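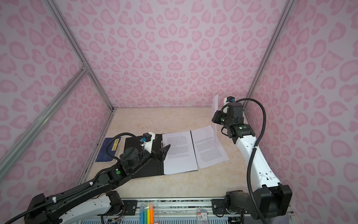 Two robot arms at a cream marble-patterned tabletop.

The man from Mastgate had brought his own biscuits, which Jasper Prins took as a bad sign.

"Think of it as somebody else's problem," the man said, and clicked to a slide of a cloud with a padlock on it. "Your servers, your backups, your updates. All gone. You just log in."

"Gone where?" said Jasper.

"To us."

"And where are you?"

The man smiled at the three directors along the table. They smiled back. Jasper had worked at Hedegaard for 24 years and had seen that smile before, when they bought the telephones that could only be answered by computer.

"We have several sites," the man said.

"Name one."

He looked at his notes. "Eneck."

Jasper knew Eneck. It had a tyre yard, a chapel and a road that flooded every October. He wrote it down and underlined it.

The contract was signed before lunch. Over the next month the accounts went across, then the stock records, then the post, all by way of a thing called Dandorex that put a small green tick beside each folder as it left. Jasper watched the ticks. He didn't care for them. A tick meant that a program was pleased with itself, and he had met plenty of programs like that.

"You could try being glad," said Mrs Hedegaard, stopping at his door. "You won't have to come in at night any more."

"I never minded the nights."

"You complained about them every single time."

That was true, so he said nothing.

On the last Friday he was told to switch off the old server. He stood in the cupboard with his hand on it. It was warm, and one of the fans had a rattle he had been meaning to see to. He turned the light off, shut the door and left the thing running. Then he bought a drive for it out of his own pocket and set it to copy everything back down from Mastgate at four each morning. It made him feel like a man hiding money in a mattress.

Nothing happened. It went on not happening all winter. The bills were lower, the directors said so often, and Jasper began to suspect he had been a fool.

Then one morning the whole office logged in to a white page that said Dandorex was improving their experience. He rang the help line. There were 400 callers ahead of him.

Mrs Hedegaard came and stood at his door again. She had her coat on still.

"How long?" she said.

"They don't say."

She looked past him, down the passage, to where the cupboard was rattling.

"Jasper," she said, "what's that noise?"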